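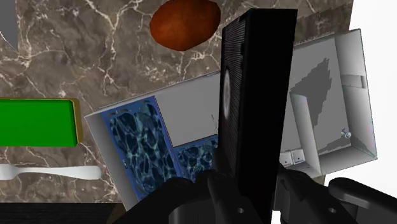 The Billolside Open Day is a public demonstration of robot manipulation held at the Billolside works of Ito, a maker of robot arms and grippers, on the east side of Plallville. It is best known for its simulator room, where visitors watch handling tasks run in Prata, the company's own simulation program, before seeing similar tasks done by machines on the shop floor. The tasks are set on household surfaces and use a mix of ordinary and made-up objects. In one of them a black gripper holds a tall, slim black object upright over a light gray tray on a marble countertop, with other items lying loose on the stone nearby. The open day in its present form was first held on 3 September 2018, which was Labor Day, and has since moved to November.

Background

Ito moved to Billolside when the former cannery there was divided into industrial units. For several years the company admitted visitors only by arrangement, mostly customers and classes from the Plallville trade school. These visits were short. A guide led the group along a painted walkway, one arm was switched on, and the group left through the loading dock.

Requests from residents increased after the company took over the unit facing Cannery Street, whose large windows look directly into the assembly area. People waiting for the bus could see the arms being tested and often asked at the front desk what they were for. The company's answer for a time was a printed card. The open day replaced the card and most of the private visits, though school classes may still book separately in the spring.

The first open day

The first open day ran from ten in the morning to four in the afternoon. Admission was free and no tickets were issued. The company had expected that the holiday would keep numbers low, and it had set out chairs for a single small audience. By noon the line reached the corner of Cannery Street and visitors were being let in by the group.

There were three stops on the first route: the assembly area, a pair of test cells, and a meeting room in which Prata was shown on a wall screen. The meeting room had been included mainly as a place to sit down. It drew the longest stays of the three, and in the afternoon the doors had to be kept open so that people in the hallway could follow the talk.

A power fault closed one of the test cells shortly after two o'clock. Its part of the program was moved to the meeting room and given in simulation, with the same operator at the controls. The change was kept in later years, and each floor demonstration is now paired with a simulated one.

Route and program

The present route has 4 stops and is walked in one direction. Groups are admitted every 20 minutes. The full visit takes a little over an hour, and visitors who want to stay longer at a stop may join the next group.

The first stop is the front hall, where coats and bags are left and safety glasses are handed out. A row of retired grippers is bolted to a bench there and can be opened and closed by hand. Among them are two-finger and three-finger types, a suction head, and an early hand with leather pads that was never sold.

The second stop is the simulator room, described below.

The third stop is the test cells. These stand behind clear screens along the south wall and hold arms mounted on steel tables. Each cell repeats one action for the whole day, such as moving cups between racks or turning a valve handle. The operators wear headsets and speak to visitors through a loudspeaker. Visitors may ask for a cell to be stopped so that a step can be explained, and the operators will usually do this between cycles.

The last stop is the assembly area, where gearboxes are built up and finished arms are run in before shipping. Work goes on there during the open day with a reduced crew. Photography is allowed at the first three stops but not at this one.

Simulator room

The simulator room occupies the former meeting room, with the partition to the next office removed. It seats 41 people on stepped benches facing a wall screen. A smaller screen at the side shows the commands being sent to the simulated arm.

Prata was written to test grips before they are tried on real hardware. It models the arm, the fingers, the objects, and the contact between them. An operator can start a task, pause it, move an object to a new place, and run the task again. On the open day this is done in front of the audience, and members of the audience may call out where the object should go. Most sessions include at least one placement that the arm cannot reach, in which case the program reports an error and the operator moves on.

The view on the wall screen is often taken from close to the gripper. Viewers therefore see the fingers and the held object large in the foreground, and part of the work surface may be hidden behind them. The operator can switch to a view from the side of the room, and normally does so once in each session. The close view is used for most of the talk because it shows where the fingertips meet the object.

Tasks shown

The program of tasks changes from year to year. A session usually contains several of the following.

Upright hold. The arm grips a tall object and keeps it standing while it is carried over the work surface. Tall objects tend to swing or lean in a light grip, and the operator repeats the task with the gripping force turned down so that the audience can compare the two.

Tray placement. The arm lowers an object into an open tray. The operator may turn the tray at an angle between runs, so that the arm has to change its approach. Trays with inner walls are considered harder than plain ones, as the fingers need room on both sides of the object when they let go.

Crowded counter. Loose objects are scattered over the work surface, and the arm must pick out one of them without disturbing the rest. Food shapes, utensils, and plain blocks are commonly used. The same set can be laid out on different surfaces, including stone, wood, and plain white.

Handover. Two simulated arms pass an object between them. This task is slow and is left out when the groups are running late.

Drop test. The grip is released at a chosen height. It was added at the request of a school class and is generally placed last in the session.

Objects and surfaces

The objects in Prata come from a shared library kept by the company. Some are modeled on things found in a kitchen or workshop. Others are built from simple shapes and covered with patterns, and do not stand for any particular product. The operators refer to these by their number in the library. The patterned objects are used to check whether a vision system can follow an edge when the surface inside it is busy.

Surfaces are chosen for a similar reason. A veined or mottled counter gives the vision system more false edges to deal with than a plain one, and a grip that succeeds on a white table may be planned badly on marble. In the simulator room the same task is sometimes run on both, one directly after the other.

Visitors often ask whether the simulated objects have weight. They do, and the operator can display the figure on the side screen. Softness is handled less well. Cloth and bread have both been tried at the open day, and both were withdrawn after a single year.

Attendance and access

The company does not publish attendance figures. The Plallville town newsletter estimated the crowd at the first open day from the length of the line, and the company neither confirmed nor corrected the number.

Children under 12 must be accompanied by an adult beyond the front hall. The route is level except for the benches in the simulator room, where the front row is kept clear for wheelchairs. A quiet session without the loudspeakers is held in the first hour. Parking on Cannery Street is closed for the day, and visitors arriving by car are directed to the lot behind the old ice house.

Move to November

The date was changed after the second open day. Labor Day had suited families but not the staff, and the heat in the simulator room had been a repeated complaint. The November date falls on a Saturday and is announced at the front desk and in the town newsletter. The hours were shortened at the same time, with the last group now admitted at three o'clock.

Reception

Local coverage has been favorable. The newsletter's account of the first open day gave most of its space to the simulator room and described the crowd calling out instructions to the operator. A letter printed in the following issue objected that the test cells could not be seen well by anyone standing in the second row, and a raised step was built along the screens before the next event.

Teachers from the trade school have used the paired demonstrations in class and have asked for copies of the simulated tasks. Prata is not distributed outside the company, but recordings of selected sessions are lent to schools in the Plallville area.

See also

Cannery Street, Plallville
Industrial units at Billolside
Prata (simulation program)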